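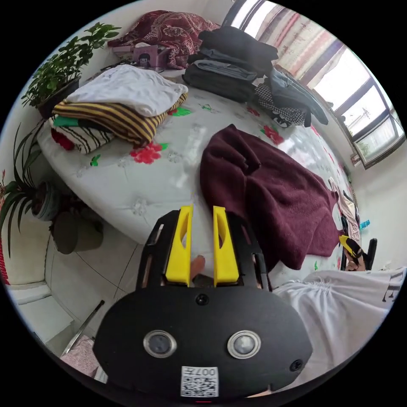
Home Unit outline Lectures Labs Readings Contact

Lecture 9: Learning manipulation from hand-held gripper demonstrations

Lecturer: Bello Shehu

9.1 Where we are

Lecture 8 covered teleoperation. The operator drives the arm, the arm's own joint states are logged, and the policy is trained on what the arm did. Action labels are exact but collection is slow, and every site needs an arm. In this lecture the arm is removed from the collection stage. The demonstrator carries a parallel-jaw gripper fitted with a camera, and the action labels have to be recovered afterwards.

9.2 Action recovery

Let T(t) be the pose of the gripper in a fixed world frame at time t. T(t) is estimated by visual-inertial odometry. We never use T(t) directly as a target. The label for step t is the relative transform

A(t, k) = inverse(T(t)) * T(t + k), k = 1 ... H

together with the jaw width w(t + k). Relative labels remove the dependence on where the world origin happened to fall, and slow drift mostly cancels over a short horizon. Fast drift does not cancel. Check the residuals before you train.

Tracking is weakest in three situations: plain walls close to the lens, large cloth surfaces that deform while the gripper is moving, and strong backlight from a window. Household folding tasks can contain all three. A printed bedspread gives the tracker plenty of corners, but those corners move when the cloth is pulled, and a tracker that treats them as static will report gripper motion that did not occur. The usual remedy is to mask the region near the fingertips and rely on the background.

9.3 The Drolwood set

Used in Lab 5. It contains 2000 demonstrations of bedroom tidying: picking up a folded garment, moving a stack, and spreading or folding a blanket. After filtering, 1545 remain. Filtering rules:

- drop if tracking is lost at any point between grasp and release
- drop if jaw width is missing for more than five consecutive samples
- drop if the relative translation between neighbouring samples exceeds the speed limit of the target arm

The third rule is often left out by students. A person's wrist can move faster than the arm can follow, and a policy trained on those segments will saturate the controller.

9.4 Result

Two policies with the same network and the same number of training steps. Policy A was trained on all 2000 demonstrations, policy B on the filtered 1545. Each was run for 600 trials on unseen garments. B completed 33 more trials than A. Most of the gain came from stack moving, where a bad label near release tips the pile. Blanket spreading showed no useful difference. Note that the two test batches used the same rooms, so the result says little about generalisation to new ones.

9.5 Latency

Camera delay and gripper delay must be measured separately and subtracted before alignment. If you skip this the jaws close late at run time. See the Cormier notes, section 2, for the procedure.

Before the lab: derive A(t, k) for a camera mounted with a fixed offset from the jaw centre, and show where the offset enters.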